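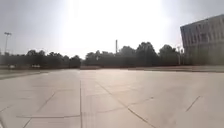

How often should the drive belts be checked on an Erero that works outdoors?

Every 160 running hours, and again after any drive fault, whatever the hour count says. The hours are on the service page of the panel, under Drive.

Ticket 184
Opened: 28/04/2022
Site: Wojcik, outdoor paved area
Machine: Erero mobile base, Fukix drive unit, Herkix battery pack
Reported by: Myrtle Lindqvist
Status: Closed, with one follow-up

Fault as reported
The robot pulls to the left on long straight runs and stops with "position uncertain". It will carry on after a manual reset but stops again on the next run. It started after the wheels were swapped. Short runs near the dock are fine. No bumps or knocks that anyone on site knows of. Software has not been changed since March.

First reply from support
Please send the drive log from the last three runs. Before you do anything else, check the tyre pressure on both sides and read the serial numbers off the new wheels. Leave the robot in manual until we have looked at the log.

Reply from site, Myrtle Lindqvist
Log attached. Pressures are equal. Both wheels are the current type and came out of the same box. I also wiped the camera window and the two side sensors while I was there, and it made no difference. The slab joints don't seem to matter either — I drove it by hand along one and then across several, and it pulled left both ways.

Support
Thanks. The log shows the left wheel reporting less travel than the right on every straight run, and the gap grows with distance. The position filter puts up with this for a while and then gives up, hence the message. The camera side of the log is clean, so leave the cameras alone for now and don't recalibrate them.

Please do the following with the battery isolated:
Lift the base on the two service blocks.
Mark the left wheel and its hub with a line of chalk across both.
Lower it, reconnect, drive forward 35 metres in manual and come back.
Isolate again and look at the chalk line.

Site
Done. The line has opened up on the left. The wheel half of it is a finger's width behind the hub half. I marked the right one too and it is still in line.

Support
The left wheel is slipping on its hub. Take the wheel off and look at the clamp ring. Tell us what the ring looks like on the inside face, and whether the spacer is between the ring and the hub or behind the hub.

Site
Spacer was behind the hub. On the right it is between the ring and the hub. The ring on the left has a polished band all the way round the inside. No cracks that I can see. There was also a smear of grease on the shaft, probably from the old wheel.

Support
Clean the shaft and the inside of the ring with the solvent in the service kit and let them dry. Fit a new ring. The part is in the Fukix spares bag and it comes with its own screw, so don't reuse the old one. The order from the inside out is hub, spacer, ring, wheel. Tighten the clamp screw with the 13 mm socket and the torque wrench, to the figure printed on the drive cover. Then open the belt guard and check the left belt while you have room to get at it.

Site
New ring fitted, spacer moved, screw torqued. Belt looks all right, no frayed edges, and the tension is inside the marks. I reset the wheel travel counters on the Drive page before the test, as the old values were off. Then the chalk test again over the same distance, and the line stayed put. Ran the long route in automatic twice. It came back to the dock both times and didn't stop on the way.

Support
Good. We compared the new log with the old one and the two sides now agree. Please repeat the chalk test after the next full working day, then wipe the chalk off.

Site
Repeated. No movement on either side. Chalk wiped off.

Cause
Left wheel spacer fitted in the wrong place during the wheel swap, with grease on the shaft. The clamp ring could not grip and the wheel slipped under load.

Parts used
One clamp ring with screw, left side.

Follow-up
The wheel page in the site manual shows the right-hand side only, and the spacer is hard to make out on it. Myrtle will send a photo of the left side for the manual. The used ring is to be posted back with the next spares return. Spares bag at Wojcik is now one ring short, reorder raised.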